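Hydrocortisone or just wait? Itchy patch that won't quit

Posted in Skin & Allergy by levar_71

I've had a rough, itchy patch on the inside of my wrist since October. Pharmacist said contact dermatitis, probably my watch band, and sold me a tube of 1% hydrocortisone. I stopped wearing the watch. Three weeks later the patch looks the same to me. My sister swears by Brevance balm, $20 for a jar the size of a walnut, and the website says it "resets the skin barrier." I have doubts. Has anyone seen proof that this stuff does anything?

Other possible culprits: new dish soap, and I make my own herb vinegar, so my hands are in that a lot.

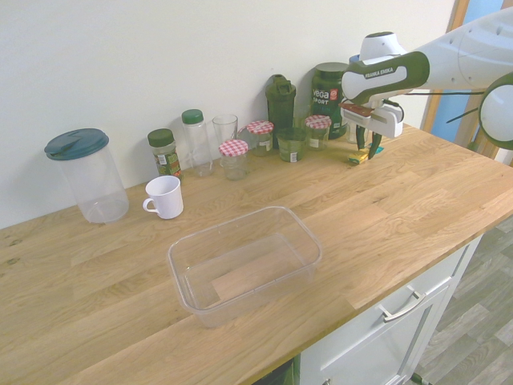 Back of my counter, pitcher and herb jar.

Hokis
217 posts

"Resets the skin barrier" means nothing. I looked at the Brevance page and the study they brag about has no control group, and the people in it were also told to quit scented soap. So what worked, the balm or the soap? Plain petroleum jelly costs a couple of bucks. I'd also question the watch theory. Was the rash ever the shape of the band? If it wasn't, I don't see how anyone can be that sure from across a pharmacy counter. Ask a dermatologist about patch testing. And get off the steroid until you've asked, the box says seven days.

harms181
Brevance cleared mine up in a week!! Worth every penny

Levar's Neighbor
Could be ringworm. Steroid cream can hide it and let it spread. A doctor can scrape a little skin and look under a microscope. I'd do that before buying anything, and I'd lay off the vinegar in the meantime, it stings broken skin and won't kill a fungus whatever the internet claims.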